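Brasside Community Workshop: Craft Room Safety Check, with Comments

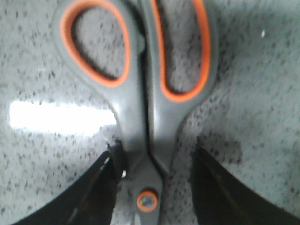

Issue 3

To be done in March and again whenever somebody has donated another box of things. Mark each item OK, Fix or Bin. Comments from the last check are left in so that the next person can see what they are up against.

1. Fire door opens fully and closes by itself.
OK. It closes with great conviction. Mind your fingers.

2. Walkway to the door clear.
Fix. Wool again. The walkway has been clear at every check where the check was announced beforehand.

3. Scissors: blades tight at the pivot, handles not cracked, stored points down.
OK, apart from one pair from the Doolan jumble sale, binned. Left-handed pairs go in the left-hand pot, a system that has so far defeated everyone.

4. Craft knives retracted and in the locked drawer.
Fix. Knives retracted. Drawer locked. Knives on top of drawer.

5. Guillotine guard fitted, blade latched down.
OK. The guard is scratched but sound.

6. Glue guns: leads, plugs and stands.
Fix. Two stands missing. A saucer is not a stand. Replacements ordered from Trernum, who sell them in packs of 15.

7. Extension leads not joined to other extension leads.
Fix. See comment from last year, and the year before.

8. Shelves fixed to wall, heavy items low down.
OK. The top shelf holds a box labelled "1,728 buttons". Label taken on trust. Box moved to the bottom shelf, where it can be tripped over instead.

9. Kiln room locked, key signed for.
OK. Key signed for by "me".

10. First aid box stocked and in date.
Fix. Plenty of slings, hardly any plasters. Our injuries are not of the sling kind.

11. Paper store: no more than 400 sheets per shelf.
OK. The Bedetness Road shelf bends at rather less, so go by the bend.

Items marked Fix to be done before the next evening class. Return the form to the tray by the kettle, under the biscuits.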